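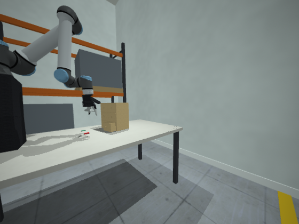
Par la rédaction | Publié le 30 décembre 2024 | Économie locale

Stadolside promet des loyers gelés aux artisans, mais le bail dit autre chose

L'annonce est tombée juste avant les fêtes, dans un communiqué de deux pages au ton triomphal. Urkeo, gestionnaire de la zone d'activités de Stadolside, s'engage à « geler les loyers » des petits ateliers à partir de février. Les locataires, qui réclamaient un geste depuis la dernière révision, devraient s'en réjouir. Encore faut-il lire le nouveau bail, que la rédaction a pu consulter.

Le gel porte sur le loyer de base et sur lui seul. Les charges communes, jusqu'ici facturées au forfait, passeront au réel, avec régularisation annuelle. Gardiennage, éclairage des voies, entretien des toitures, enlèvement des déchets : tout y est, y compris des « frais de pilotage » dont le document ne donne ni la définition ni le plafond. Un artisan pourra donc voir son loyer rester au même niveau et sa facture grimper quand même. Le mot « gel », dans ces conditions, paraît généreux.

Urkeo répond que le passage au réel est une mesure de transparence, réclamée selon elle par les occupants eux-mêmes. Peut-être. Mais la société n'a pas communiqué le détail des dépenses de l'exercice écoulé, ce qui aurait permis à chacun de faire le calcul avant de signer. Elle renvoie à une réunion d'information « au premier trimestre ». Les locataires ont jusqu'à la fin février pour se prononcer, et rien ne garantit que la réunion se tienne avant.

Le communiqué met surtout en avant le nombre de bénéficiaires : 208 locaux seraient concernés. Le chiffre mérite un examen. Il comprend les boxes de stockage et les emplacements vacants, pour lesquels la question d'un loyer gelé ne se pose guère. Combien d'ateliers réellement exploités restent dans le périmètre ? Interrogé par courriel, le gestionnaire n'a pas fourni la ventilation.

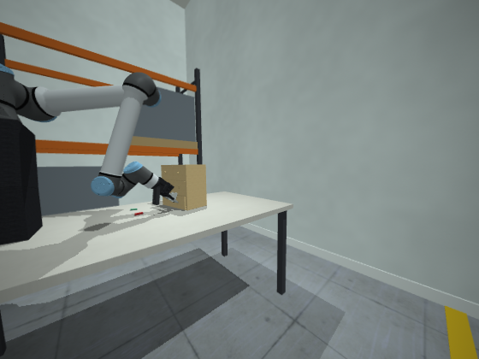 Bras articulé et petit meuble à tiroirs sur une longue table claire. Image de synthèse.

Autre condition, reléguée en annexe : pour profiter du dispositif, il faut s'engager sur une durée ferme et renoncer à la faculté de résiliation prévue au contrat actuel. Pour une menuiserie bien installée, la contrainte est supportable. Pour une activité qui démarre, elle l'est beaucoup moins. Or c'est précisément aux jeunes entreprises que s'adresse la campagne d'affichage lancée aux entrées de la zone, sous le slogan « Posez vos outils, on s'occupe du reste ».

Le dépôt de garantie est revu lui aussi. Les signataires devront verser un complément de 1 000 euros par local, restituable en fin de bail, sans intérêts. La somme n'a rien d'extravagant. Elle s'ajoute toutefois à l'assurance renforcée que le règlement intérieur impose déjà, et elle ne figure nulle part dans le communiqué.

Le précédent de Putura n'incite pas à l'optimisme. Dans cette autre zone, gérée par la même société, un dispositif très voisin avait été présenté comme un bouclier pour les petits commerces. Deux ans plus tard, les locataires contestaient leurs régularisations de charges et plusieurs rideaux étaient baissés. Urkeo impute ces départs à la conjoncture et assure que les contrats ont été « entièrement repensés ». À la comparaison, les clauses sur les charges sont pourtant rédigées presque mot pour mot de la même façon.

La collectivité, propriétaire du foncier, se garde de trancher. Ses services saluent « un signal positif » et précisent ne pas intervenir dans les relations entre le gestionnaire et ses clients. La position est confortable. La convention d'exploitation lui donne pourtant un droit de regard sur les tarifs, dont elle n'a pas dit si elle comptait l'exercer.

Du côté des occupants, un collectif s'est formé et demande le report de l'échéance, ainsi qu'un plafonnement écrit des charges. Urkeo dit « étudier » ces demandes, sans calendrier. Les nouveaux baux, eux, sont déjà partis par courrier recommandé.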